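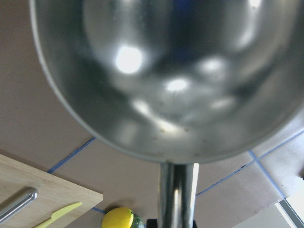
Photo: Wei Hall kitchen group, Donley College

Getting the Shine Back: Cleaning Stainless Steel in a Shared Kitchen
Final project report, Materials in Daily Life (Course 1008)
Submitted by the Wei Hall kitchen group

Summary

We compared four ways of cleaning the stainless-steel bowls and pans in the shared kitchen on the fourth floor of Wei Hall, room 404. The steel in that kitchen has led a hard life. We wanted to know which method gave the clearest surface for the least effort, and whether the people who cook there would notice any difference. White vinegar did well on cloudy and rainbow-colored marks. Baking soda paste did well on brown stains. The store-bought cream, Pirnik, beat both on looks and cost us most of our supplies budget. Dish soap and patience, our control method, finished last on appearance and first on what people are willing to do.

Why steel, and why ours

Our first idea was to study mold in the refrigerator. This was turned down on the grounds that we would be living with the experiment. Steel was our second idea, and it had the advantage of already being there.

Stainless steel contains chromium, which reacts with air to form a very thin layer on the surface. The layer protects the metal underneath and repairs itself when it is scratched, as long as air can reach it. "Stainless" is therefore a slightly generous name. The metal resists rust, but it will still collect burned oil, mineral scale from hard water, and the faint blue and gold heat tint that appears when a pan is left on a burner by someone who went to answer the door.

We also learned that a lot of what people call dirt on steel is a film thin enough to change how light bounces off the surface. That gave us something to judge. A clean, smooth, polished bowl throws back lamps and windows as bright patches with some shape to them. A filmy one gives you a gray haze. The curve complicates things, because the inside of a round vessel bends whatever it reflects. The photo at the head of this report is a fair example: the one rounded-square white patch left of center still has corners of a sort, while the spot farther to the right has gone soft and hazy, and the darker shapes have stretched into bands. None of us could say from a reflection like that what the room looked like, and we live in it. So we gave up on asking whether a reflection was accurate and asked only how sharp its edges were.

The method

The four cleaning methods were:

Dish soap, warm water and a soft sponge (control)
White vinegar, warmed, left to sit and then rinsed
Baking soda mixed with a little water into a paste
Pirnik cream cleanser, used as the label directs

A fifth method, Ulitz scouring powder with the rough side of the sponge, was dropped after one saucepan. It removed the stain. It also removed the shine, in a set of circular scratches that we have agreed to call a brushed finish.

Every piece was washed with soap first so that we weren't testing each method on last week's rice. We rubbed in the direction of the polishing lines where we could find any, rinsed with tap water, and dried with a cotton dish towel right away. Drying right away sounds like a detail. It took up two group meetings, for reasons given below.

For scoring, we put the piece on the counter under the overhead light with a desk lamp at one side and looked into it from above. Each rater gave a number from one to five. A one meant the lamp showed up as a vague pale area, and a five meant its outline was crisp enough to trace. Raters were residents who came into the kitchen while we were there, and they weren't told which method had been used. We collected 70 scoring sheets, one of which also has a shopping list on it. We counted that one, as the score was clearly legible under "onions."

What we found

Vinegar was the surprise. On the cloudy white rings that our tap water leaves, it worked within minutes and with hardly any rubbing. It also took off most of the heat tint. The raters liked the results and disliked the smell, and several wrote the second part on the sheet even though there was no box for it.

Baking soda paste was slower and did its best work on brown patches, the kind left by oil that has been heated again and again until it is closer to varnish than food. It needed two rounds on the bottoms of the frying pans. It leaves a chalky film of its own if you rinse it badly, and we rinsed it badly the first time, so that an entire evening of scores went to baking soda residue. We repeated those pieces and used the second set.

Pirnik scored highest overall, and it was the only method that got fives on old pans as well as new ones. It is a fine abrasive in a cream with some acid in it, so in a sense it is our other two methods in a nicer bottle. A little goes a long way, which we discovered after using a lot.

Soap alone got a lot of threes. It removed grease perfectly well. It did nothing for scale or tint, and was never going to.

The shape of the piece mattered more than we had planned for. Deep, rounded interiors scored higher than flat pans cleaned the same way. We think this is mostly an optical favor. A curved wall gathers up every light in the room and shrinks it to a small bright spot, and a small bright spot looks clean. A flat pan under one lamp has nowhere to hide. If we did this again we would score bowls only against bowls and pans only against pans, and we would work that out in February instead of the night before the draft was due.

The drying question

Our early results for all four methods were worse than they should have been, and for a while we blamed the vinegar. The real cause was the dish rack. Half the group dried with a towel and half let things drip, each half believing that this was what everyone did. Hard water left to dry on steel leaves its minerals behind as spots, so a piece could be cleaned beautifully and be speckled again by dinner.

Once everyone used a towel, scores rose for every method, including plain soap. Towel drying made a bigger difference to everyday pieces than any product we tried. It is also free, and we suspect it is the least popular suggestion in this report.

Limits of the study

The scoring scale depends on people's eyes, and people's eyes depend on the hour. Sheets filled in at 8 in the morning are harsher than sheets filled in after dinner. We did not control for daylight from the window, which on a bright afternoon flattered everything.

We didn't know the age or grade of most of the steel. The pieces have been left behind by residents over many years, and one bowl has the number 3877 scratched into its base. We asked on the floor message board what it meant and got several confident answers, all different.

We couldn't keep the cookware out of use. A pan set aside with a paper sign reading PLEASE DO NOT USE - EXPERIMENT was used twice, once for eggs. The sign was moved politely to the windowsill both times. The eggs did at least give us a fresh stain to work on.

Recommendations for room 404

Keep a bottle of plain white vinegar under the sink and use it on cloudy pieces every couple of weeks. Open the window first.

Use baking soda paste for brown marks and rinse more than seems necessary.

Save the cream cleanser for pans that have been given up on. Never use it, or anything else with acid in it, together with bleach. The bleach now lives in the hall closet.

Keep rough pads and scouring powder away from polished steel. The Ulitz can has a strip of tape on it saying SINK ONLY, and the saucepan is on the hook beside it.

Hang two cotton towels by the rack and wash them weekly. We have bought the towels. The washing schedule is still under discussion, and the latest version is taped inside the cabinet door.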